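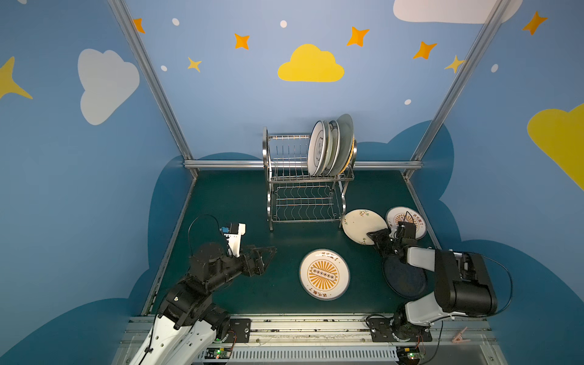
My sister says plates go in a rack in size order, big ones at the back, and that the way I do it is "just parking." I say a plate dries the same wherever it stands. We have been on this since March.

The rack is a two-tier stainless one with thin vertical slots on top and wavy wire below. The plates match nothing, including each other: a few white, a couple of pale green ones, a dark one, one with little flower sprigs, and the white ones with the orange sunburst in the middle. Three things I would like settled by strangers:

Does the order matter at all?
Is the bottom tier for plates? Ours sits empty and I feel judged by it.
Do I have to leave a gap between plates? If I do, I run out of rack long before I run out of plates.

Ha
Asked in Kitchen, 2 replies wanted, will take more 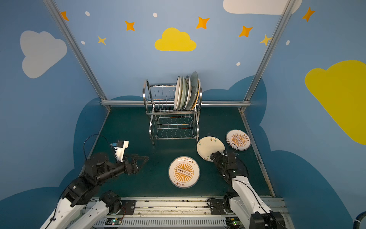
by Imo, member, 29 posts

Your sister is right but for the wrong reason. Drying has nothing to do with it. If the big plate goes in front you can't see the small ones behind it, you reach over, and you knock something. Big at the back means every plate has a rim you can grab. That's the whole theory.

As for gaps, yes, if you can. Two plates leaning on each other trap water where they touch, and you put them away thinking they're dry, and then you find a ring of damp in the cupboard. If you're short on slots, do the plates in two rounds. I know. I don't want to either.

I'd leave the wavy part for bowls and mugs. I tried a dinner plate down there once and it lay on its side like it had given up.

Ha replied: She has read this and is being unbearable.
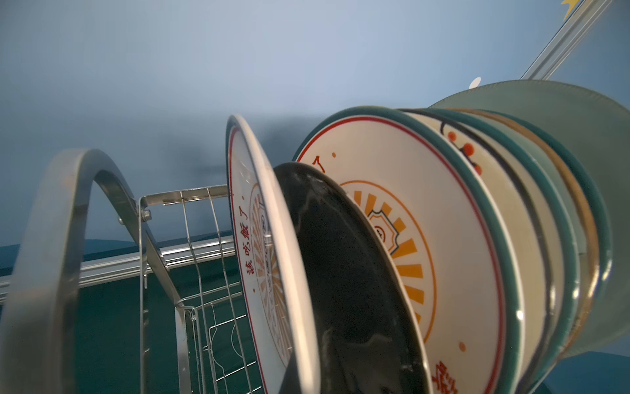

Lateck
Kitchen section moderator

Agree with most of that. I'd add a word about the dark plates. A glossy black one shows every drop mark, and racking it won't fix that – the water dries where it sits and leaves its outline. Wipe that one with a towel and rack the rest. Pale plates have the same marks, they just keep quiet about them.

Lean them all the same way, too. One plate tipping left into a neighbor tipping right is how you get chipped rims. And if yours have writing on them, the way that one says 該吃飯了 ("time to eat"), face it outward. It does nothing for the drying but you may as well get the reminder.
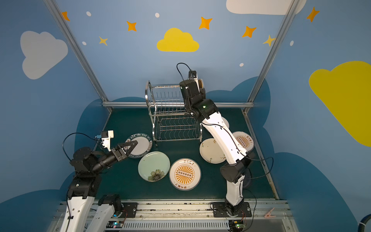
Kitchen > Dishes > Racks and drainers

One more from the unqualified end of the bench. Lay all the plates out flat before you rack any of them. You see what you've got, you pick the biggest, it goes in at the back, and you work forward. Takes a minute. My way before that was to grab whatever was nearest and then move it 18 times.

Flat is for sorting only, though. Don't leave them there to dry or the undersides stay wet till supper.

Also, buy a second rack. Ends the argument, starts one over counter space.

– gallgate1000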